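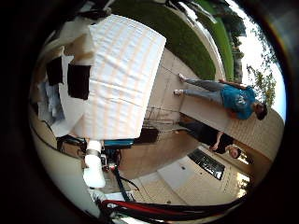
Wrist camera and cable dress, outdoor cell
May 2019

Arm back on its stand at the Wuncombe site after the gearbox swap on axis 5. Work today: refit the wrist camera, redo the cable dress, recalibrate, get the cell back to a state where the overnight log can run. Heinonen controller, Bralau gripper, Romine power supply. Settings are the ones from the January sheet unless noted.

State on arrival

Controller booted with an encoder battery warning on axis 5 only. Expected, as the connector had been off. Cleared it after re-mastering. Mastering marks on axes 1 to 4 all line up. Axis 6 was out by a hair when viewed square on, left alone for now.

Protective stop on first enable. Cause was the second channel of the enabling switch, pin not fully home in the plug. Reseated, tugged, fine. This is the same plug as last time and it wants a new housing.

Camera mount

Lens is the wide fisheye. The camera sits turned a quarter turn on the bracket, so the raw picture has the ground standing upright on the right-hand side and sky at the far right. The rotation is done in software, after undistortion. Do not rotate the raw stream first, the calibration file assumes the sensor's own axes. I lost most of an hour to this in January.

In the raw view the power and signal cables, the red and black bundle, run across the bottom of the circle, close to the lens and a bit soft. The pale curve at lower left looks like our own hand. Both go in the mask. The old mask was drawn before the gearbox swap and is no longer valid. New mask saved as revision 14. It is drawn generously on the cable side, as the bundle shifts when the wrist rolls.

Bracket screws: two of the four had lost their thread lock. Cleaned, medium grade reapplied, torqued by hand with the small driver. Witness marks in yellow paint. Check them at the next visit and write down whether they have moved, even if they have not.

Cable dress

The bundle was tied too tightly at the wrist and had no slack at the elbow. With axis 6 at its positive limit the outer sheath was taking the load. Changes:

Cut all ties from the elbow forward.
Set axis 6 to zero, axis 5 to 90 degrees, then laid the bundle in with a loop at the wrist.
Loop length 200 mm measured along the outside of the bend.
Hook-and-loop straps at the wrist in place of plastic ties, two turns each, not pulled down hard.
Plastic ties kept at the elbow bracket only, tails trimmed flush.
Ran axis 6 end to end at low speed with a hand on the bundle (teach mode, reduced speed). No snag.
Ran 40 cycles of the wrist roll test at half speed. Sheath temperature not noticeable by hand afterwards.

The loop comes lower in the camera view than before. Acceptable with the new mask. If somebody shortens it to clear the view it will wear through at the same place as the last one.

Still to do: continuity check on the signal pair with the wrist moving. Static check is good. Meter leads were too short to do it alone.

Calibration

Intrinsics: target board shown at three distances, with extra positions out near the edge of the circle. The first attempt had nearly all the board positions in the middle and the fit went badly wrong towards the rim – straight paving seams came out bent the other way. Brick courses on the building wall make a quick check for this. They curve strongly in the raw picture and should come out straight once corrected. After the second attempt they do, except for the outermost part of the circle, where I would not trust any measurement.

Hand-eye: repeated with the board clamped. Result accepted. Old transform archived with the January date in the name.

Exposure: overcast and very even, so the sky end is pale and burns out before the slabs do. Set manually to 1510 microseconds with gain at the lowest step. Auto exposure is off and must stay off for the log. It hunts whenever something white fills much of the view. Will need a second preset for direct sun, not attempted.

Clearances

Walked the fence-off distance with the arm at full reach. Paving is level enough for the stand, feet readjusted at one corner. The camera view covers the pavement as far as the lawn and the wall of the building, so people on the paving do appear in the stream. The stream is for inspection only. It is not a safety device and the presence of people in it does nothing. The enabling switch and the marked area are what count.

Speed limit in the controller left at the reduced value. No automatic running with anyone inside the marked area.

Power supply

Romine unit reads slightly high with no load and comes down to nominal with the arm enabled. Same as before. Fan is noisy at start and settles after a few minutes. Filter was full of grass cuttings. Cleaned. Suggest cleaning after every mowing, and turning the intake away from the lawn when the supply is next unbolted.

Gripper

Bralau fingers open and close to the taught positions. One drop in the grip signal during the roll test, before the loop was lengthened. None after. Not conclusive, the two could be unrelated. If it comes back, suspect the signal pair before the gripper board.

Grease at the finger slides was dry on one side. Wiped and regreased both. Very small amount, the excess collects grit out here.

Files

Controller backup taken before and after. The after copy includes new mastering, new tool frame and mask 14. Both on the cell laptop and on the shared drive under the cell folder. The payload entry still has the old bracket weight, the difference is small but it should be put right before any full-speed work.

Open items

Enabling switch plug housing – order two.
Moving continuity check on signal pair, needs a second pair of hands.
Axis 6 mark, look again with the proper pin.
Sun exposure preset.
Payload entry.
Spare sheath, the one on the arm has a flat spot near the elbow.

Overnight log not started. Wants the continuity check first.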